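Coming back to running after a long break: how slow is slow enough?

Posted in Training, Beginners and Returning Runners

Hi everyone! I ran a lot in my thirties, mostly 10Ks and two half marathons, and then life got busy and I stopped for the better part of a decade. I'm 62 now, I just retired, and last month I signed up for the Trenach Lake 10K because my old club shirt fell out of a closet and I took it as a sign.

I'm four weeks in and loving it, but I can't work out my easy pace. Everything I read says easy runs should feel easy, and mine don't. Even when I shuffle along so slowly that dog walkers pass me on the hill, my breathing gets ragged after ten minutes and I have to stop. My legs feel fine! It's all in the lungs. I go out three mornings a week at 6:30, and my loop is two and a half miles, mostly flat, with one hill near the end.

Should I keep pushing through until my breathing catches up, or am I supposed to be mixing in walking? I have this silly pride about walking. I never walked in the old days and it feels like cheating. Also, is there any point in doing something faster once a week, or is that asking for trouble? My doctor gave me the all clear for running in February, so that part's covered.

Thanks in advance, I've been reading this board every night with my tea and you are a lovely bunch.

— lakeshuffler

hillcrest_harrier

Welcome back! I got a big grin reading this because I was in the same place a few years ago, after nine years off, and I had exactly the same thing about walking. Please walk! It's one of the best tools you have, and plenty of people who've run for decades use it on purpose.

What got me going again was running one minute and walking one minute for the whole of my loop, with a very gentle jog for the running parts. It felt ridiculous for the first week. By the third week I was running two minutes and walking one, and I was finishing my loop with something left, so I wanted to go out again the next time. When I tried to run the entire thing I came home wrecked and started finding excuses to skip Wednesday.

The trick is to take the walk break before you need it. If you wait until you're gasping, you've already been running too hard for several minutes and the break only digs you out of the hole. Set a watch or a phone timer to beep and obey the beep, even when you feel terrific. Especially then, I'd say.

For checking effort I use talking. If I can say a full sentence out loud, something like "I would like eggs when I get home," without gulping in the middle, I'm going easy enough. I run alone, so I get some looks. If the sentence breaks up, I slow down or walk until it doesn't. On hills I just walk, full stop, and pick up the jog again at the top. My hill by the Matmont water tower took me four months to run without stopping, and the day I did it I shouted so loudly a man came out of his garage.

As for your old pace, put it in a drawer for now. I wasted my whole first month comparing myself to somebody who was younger and had years of mileage in her legs. I started a fresh notebook and only wrote down minutes, no miles at all, and my mood improved right away. Lungs and heart do come along, and you'll notice it in odd moments, like getting upstairs with the laundry and still being able to hold a conversation.

A little water before you go is plenty for a loop your length, by the way. I keep a bottle on the kitchen table and have a few swallows while I'm tying my shoes.
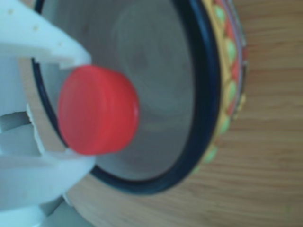 Red cap, close up

Then I walk for five full minutes before the first jog. That made as much difference to my breathing as the intervals did. I used to trot straight off the porch and I'd be puffing by the mailbox. With the longer warm-up the first ten minutes feel like a different sport. If it's cold out, I make it seven or eight minutes and swing my arms a bit.

Have a wonderful time at Trenach! The path along the north shore is soft underfoot and there's a really cheerful crowd at the finish.

pacenotes

slow down more. then slow down again. 3 days a week is plenty, don't add a 4th yet. no speed work till you can jog 30 min without stopping

Cantero Loop Regular

Great advice already, so I'll take the question about going faster, because I love this subject and can go on about it at length.

I agree with waiting on real speed work. Intervals on a track, tempo runs, all of that can sit on the shelf until you have a couple of months of steady running behind you. But there's a small, friendly kind of fast running you can start a bit sooner, and that's strides. Once you're jogging most of your loop comfortably, finish one run a week with 4 short pickups on a flat stretch. Each one lasts maybe fifteen seconds. You ease up to a quick, relaxed pace, hold it for a few steps, and ease back down. Then you walk until you feel completely recovered.

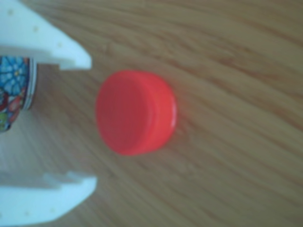
Don't sprint them. I think of mine as running the way I'd like to look in a race photo: tall, light, loose hands. They wake up your legs without leaving you tired the next day, and they're such fun. After years of plodding I'd forgotten that running could feel quick, and I came home from my first set of strides positively giddy.

If the pickups make your calves or hamstrings grumble, drop back to two, or leave them out for a week and try again. Tendons take longer to adapt than your breathing does, and that catches out a lot of returning runners. You say your legs feel fine now, and the risky time for me was when the lungs improved and I suddenly wanted to double everything. I did, and I got six weeks of sore Achilles for it.

On the race itself, you could very happily run-walk the whole 10K. At our Busidum Park event last fall there were 600 starters, and I saw people using walk breaks from the front of the pack to the back. I finished with a woman who'd done two minutes on and one off the entire way, and she outkicked me over the last 50 yards! Start near the back, keep your breaks from the very first mile, and enjoy passing people later on.

Let us know how it goes, and wear the old club shirt if it still fits.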